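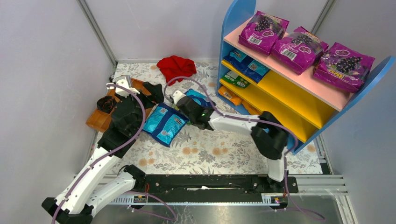
Label lift on snack film, humid storage

Nov 1, 2025

Carrying on from the April entry on edge lift. Question is still whether the white barcode labels come away from printed film because the adhesive is wrong or because the film flexes under them. The April work used flat coupons and could not separate the two. Purple grape bags are the awkward case: dark ink over most of the face and a label stuck straight onto it.

Materials

Label stock: Nitik 501, paper face, permanent acrylic adhesive. Same stock as April, new roll. The old roll was left unwrapped over the summer and has gone to scrap.
Comparison stock: Turkach film-faced label, sample sheets only. Not enough for a full set, so it goes into the flexed and flat humid groups and nowhere else.
Film: printed snack film, offcuts from the Wasside line, matt and gloss. The matt feels slightly waxy to a gloved finger. Slip agent suspected, not confirmed.
Plate: steel, wiped with isopropanol, left to dry before use.

Preparation

Film cut along the machine direction and marked on the back with pencil. Pen bled through last time and made the lift edge hard to read.
Labels applied by hand and rolled with the rubber roller, one pass out and one back, no extra pressure. First strip of the matt set was rolled twice by mistake. Discarded and replaced.
Flexed samples were made up as closed pouches with air in them, sealed on the bench sealer, label on the front face across the widest part of the curve. Flat samples taped at the corners to card.
Samples left on the rack overnight before going in. The data sheet allows less, but I wanted the adhesive properly wetted out on the matt film.

Humid cabinet

Set point 40 degrees C, wet tray filled. Probe moved from the door side to the middle shelf. It had been reading low near the door, and I no longer trust the cabinet trace from the April run. The flat coupons in that run were nearest the door, so their good result may owe something to position. Worth a note against that entry.

Pouches stood upright in the wire holders, not touching. Two in the gloss group leaned together after the door was opened and were separated at the next check. Marked on the sheet.

Observations

Flat, gloss, Nitik: no lift at any edge. Some cockle in the paper face, gone once back in room air.
Flat, matt, Nitik: slight lift at one corner on several samples, always the corner where the roller came off. Technique, probably. Rolling direction needs to be written on the card next time.
Flexed, gloss, Nitik: lift on both short edges. The long edges hold. Lift stopped growing after the second check.
Flexed, matt, Nitik: worst of the set. Short edges up far enough to catch a fingernail, and one label came off clean when the pouch was picked up. No adhesive left on the film, which points to poor wetting and not to the adhesive splitting.
Flexed, matt, Turkach: small lift at the short edges, even from sample to sample. Face stock stays flat. Too few samples to lean on.
Flat, humid, Turkach: nothing to report on either film.

Barcodes were read with the hand scanner at each check. All flat samples read first time. On the curved pouches the scanner needed a second or third try where the short edge had lifted into the quiet zone. Turning the label so that the bars stack like ladder rungs along the curve would probably help the reading and do nothing for the lift.

Peel

Strips pulled at 180 degrees on the Kakakhel bench tester, slowest speed. Gloss gave a smooth trace. Matt gave a jerky trace with a click at each slip, same sound as the bad batch in April. Values are on the sheet in the folder. They are not copied out here, as the load cell was due its check and the zero had drifted by the end of the session. Treat them as ranking only.

Wiped one matt offcut with isopropanol, labelled it and pulled it after the same wait. Click gone, trace close to the gloss. So whatever is on the surface comes off with solvent. That supports slip agent, though it could also be handling grease from the offcut bin. Repeat with film taken from inside a fresh reel.

Where this leaves it

Flexing makes lift worse on both films. The matt surface makes it worse again. I would not change adhesive on this evidence alone. A shorter label would reduce the curve it has to follow, but the artwork fixes the width and there is little room beside the bars.

To do

Load cell check, then repeat peel on matt, wiped and unwiped.
Rub-down of the matt surface with 800 grit was suggested as a control. Not keen, it will cut through the ink. Try it on a blank area only.
Ask Turkach for a full roll.
Repeat flexed matt group, 3 pouches per rolling direction.
Cabinet: replace the door seal, it is hard along the bottom edge. Log the middle shelf with the door shut overnight before the next load goes in.
Remaining pouches are in the tray under the rack, labels outward. Please leave them sealed.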